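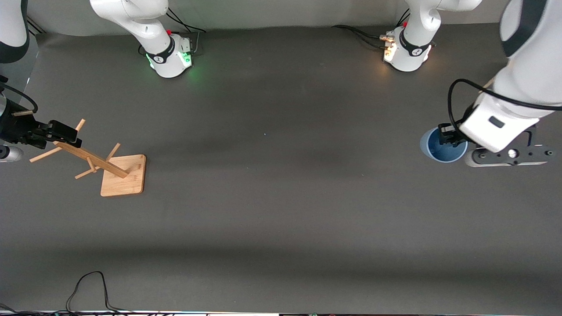 Mug tree, light wood, four pegs. 

Gallery: Mug Storage, Considered
Filed under Kitchen, March

I have never been sold on the mug tree. A shelf holds mugs. A cupboard holds mugs and keeps the dust off them. The tree holds fewer mugs than either one and asks for a patch of counter in return, and for years I assumed people bought them because they looked nice in store windows with four matching cups on them. I still mostly think that. But readers kept writing in after the dish rack gallery to tell me I was being unfair, so I spent a few weeks with one and wrote down what I thought as I went.

The one at the top of the page has a square base board with the pole coming up out of one corner and slanting over the board. Most of the ones I grew up around had a straight post in the middle and six pegs in pairs, like a coat stand for dolls. The slanted version is what you see now in every catalog with a lot of oatmeal-colored linen in it. Eltine sells one, Plalline sells one, and Beddoe had one last year and quietly dropped it. I don't know why. I have a guess, and it involves heavy mugs.

On the slant. The sales copy for these always says the angle "saves space." Saves it from what? The base takes up the same square of counter whatever the pole is doing. I can believe that a leaning pole keeps the cups over the board so they don't stick out past it, and that would be worth something on a narrow counter. I'd like to see somebody say so plainly.

On the pegs. They are short, and they go off at different angles: one up near the top of the pole, one out to the side, one rising near the middle, one pointing down by the base. That last one bothers me. A peg that angles down is a peg I have to think about every time I hang something on it, and I don't want to think about a mug before 7 in the morning. It may be fine with a thick handle. Thin handles, I have my doubts.

On the wood. Pale tan, faint grain on the base. I like it more than I wanted to. Pale wood near coffee is asking for rings, though, and anyone who tells you a quick wipe takes care of it has a different sort of household from mine. If you own one, oil it when you bring it home and then again when you remember.

On capacity. Four pegs, four mugs. We own 17. I realize that is our problem and the tree can't be blamed for it, but every time I see one of these described as a "storage solution" I want to know where the other 13 went. Back in the cupboard, I suppose, where all 17 were getting along before.

On the alternatives. Buvier makes a plain rail with hooks that screws in under a shelf and uses no counter at all. It is ugly and it works. I put one up 3 years ago and have not had a reason to write about it until now. Renters can't always drill, which is the best argument for the tree I've come across, and it came from a reader in a 541-square-foot apartment with tile on every kitchen wall. Fair enough.

Would I buy one? For two people who drink from the same four cups every day and have a bit of counter going spare, maybe. For anyone else, measure the counter first, then put a square of cardboard that size where the base would go and leave it there for a week. If you keep shoving it out of the way to chop an onion, there's your answer.

Next gallery: spice racks. I'm not hopeful about those either.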